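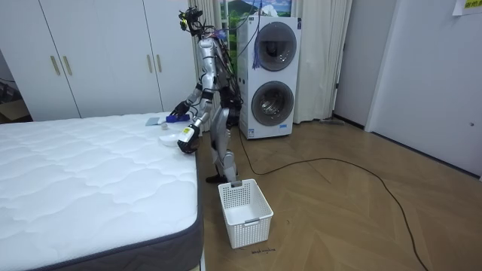
Clurnska publishes results of household gripper comparison

Home | News | Press office | Publications | Contact

03/12/2025
By Morag Cairns, Press Office

Clurnska has today published the results of a comparison between two robot grippers, the Sterno and the Mofokeng, carried out on a humanoid robot in a furnished test room at its Fandholm site.

Each gripper completed 601 attempts at picking up, holding and setting down small household items. The work was done at a bare mattress, a soft surface that gives way under light objects and on which earlier grippers tested by Clurnska had performed poorly. Both arms were in use throughout.

The Mofokeng completed 496 attempts without a drop. The Sterno was quicker over each pick but lost its hold more often on curved items, and its finger pads had to be replaced after around 82 hours of use. The arms, controller and camera settings were kept the same for both.

"Published figures for grippers usually come from a hard, level bench," said Chantelle Mokoena, Head of Testing at Clurnska. "Customers have asked us how the same parts behave on bedding, and we are pleased to be able to give them an answer."

The full report is available from the press office on request. A second comparison, covering wrist cameras, will begin at Fandholm in February.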